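Home Schedule Roster Features Archive Contact

Keeping the infield at Cirnley

The head groundskeeper at Cirnley College has looked after the baseball field for 10 seasons. He agreed to talk on the condition that the piece be about dirt and leave his name out of it. The interview took place in the equipment shed beyond the right field fence, with the infield still under its winter cover.

His first subject was clay. The skinned part of the infield is a mix of sand, silt and clay, and he orders it from Prumudden, a supplier two counties away. He looks first at the ratio of silt to clay.

"If the silt is too high, the surface breaks up into plates when it dries," he said. "A player plants his foot, the plate slides, and you have a hole where the shortstop stands. People blame the water. Usually it's the silt."

The old infield was stripped before last season and replaced to a depth of four inches. The bill for material came to $2189, with the labor done in house. He would have liked six inches. The extra depth would have meant moving two irrigation heads behind second base, and the athletic department was not ready to pay for that.

Water takes up most of his day in the season. He soaks the dirt the night before a game, checks it at seven in the morning, and waters again in short passes once the sun is on it. His test is a house key. Pushed into the surface, it should go in with firm pressure and come out clean.

"Clay on the key means wait. If the key won't go in, you're already behind," he said. "You can't fix a dry infield an hour before the first pitch. You wet the top half inch and it turns to grease over concrete."

The mound and the batter's boxes are built from a heavier clay, sold in blocks under the name Tekleab. The landing area on the mound took 348 blocks when it was rebuilt, counting the table around the rubber. He sets them dry, tamps them, and covers the joints with loose clay that is watered in over three evenings. Repairs follow every game. The hole is swept out, dampened, packed with fresh clay and tamped level, then covered.

Visiting pitchers complain about the slope more than anything else. The rule calls for a drop of one inch per foot, starting six inches in front of the rubber, and he checks it with a slope board before each home series. He has found it out of line twice, both times after heavy rain got under the tarp.

"They come from a softer mound and ours feels steep to them," he said. "The board says it's right. I show them the board."

The edge between grass and dirt is the part of the job he thinks visitors overlook. Dragging the infield throws a little material into the grass each time, and over a season it builds into a lip. A ground ball that hits the lip can jump a foot. He works the edges with a stiff rake after each game and with a hose once a week, washing the material back toward the dirt.
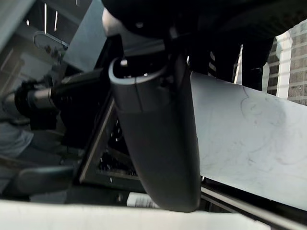
The drag itself is a steel mat pulled behind an Atomow utility cart, and he is strict about how it is used. The driver starts in a different place each day, keeps six inches off the grass, and never turns sharply. Speed matters too – a fast drag carries material to the outside and leaves the field dished in the middle.

Drainage is the one problem he has not solved. The low spot is behind first base, where water stands after any long rain. He has added material there each spring, and each year it settles again. He suspects a crushed pipe under the foul line and wants to dig in the off-season.

For now he keeps 400 pounds of drying agent on hand for April, his wettest month. He uses it sparingly. "It's a dried clay. It stays in the mix after the game's over," he said. "Dump ten bags on a puddle and you've changed your infield. Take the water off first with a pump or a sponge, then use half of what you think you need."

The cover comes off next week if the nights stay above freezing. The first job will be to roll the dirt in two directions while it still holds winter moisture, then check the grade from the mound to the foul lines with a string and a level.

Posted 15/02/2026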